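Toltia Residents' Help Forum
Category: Bathrooms and Plumbing

Freestanding tub drains slowly after fixture replacement: who is responsible for the repair? 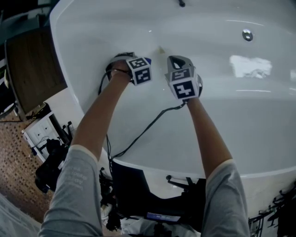

White freestanding bathtub, viewed from above.

Posted by Amirul Lumbantobing, July 8, 2024

I rent a unit in the Laleo building and have lived there for three years. In December the landlord replaced the original built-in tub with a freestanding model. Since that work was completed, the tub has drained slowly, and the rate has become worse over the past several weeks. A full tub now takes 9 minutes to empty. The bathroom sink, which I understand shares the same branch line, drains normally.

I reported the matter in writing to the management office, Yusof Property Services. Their reply states that slow drains are "routine upkeep" and fall to the tenant under section 3 of the lease. They have offered to send their own plumber on the condition that I pay the call fee of $176. My lease defines routine upkeep as "cleaning and the removal of hair, soap and similar matter from drains." I have removed the stopper and cleaned the opening, and very little came out.

I would appreciate guidance on two points. First, is the management office correct that this expense is mine? Second, is there anything further I may reasonably do myself before a plumber is called? I do not wish to disturb the fittings under the tub and be held liable for damage.

Gasteteck

The answer to your first point depends on the cause of the problem. If the blockage consists of hair or soap, the lease language you quoted places the cost on you. If the fault lies in the way the drain was connected when the tub was replaced, it is a defect in the landlord's work, and most leases of this type leave that with the landlord. You should read the section on repairs and alterations as well as the section on upkeep.

I would recommend that you write to the management office again and ask that the plumber state the cause of the slow drainage on the invoice. You may offer to pay the fee if the cause is found to be hair or soap, and ask them to confirm that they will pay it otherwise. Keep a copy of the letter and of any reply. Under many local rules a landlord must respond to a written repair request within a fixed period. The housing office for your city can tell you what that period is.

With regard to your second point, a plastic drain strip may be used from above without touching any fittings. Please do not use chemical drain cleaner. It can damage the finish of some tubs, and it is a hazard to the plumber who opens the line afterward.

Drainline90

Check the trap. Ours was put in with the pipe sloping the wrong way and it drained badly from the first week. The landlord paid.

Harbor Court Tenant

I agree with the first reply concerning the invoice. I would add that the date on which the problem began is important, and the original poster should set it out clearly in the letter. A sink that drains normally on the same branch suggests that the restriction is close to the tub, although only an inspection can establish this. I do not agree that the fee should be paid in advance. Once paid, it may be difficult to recover.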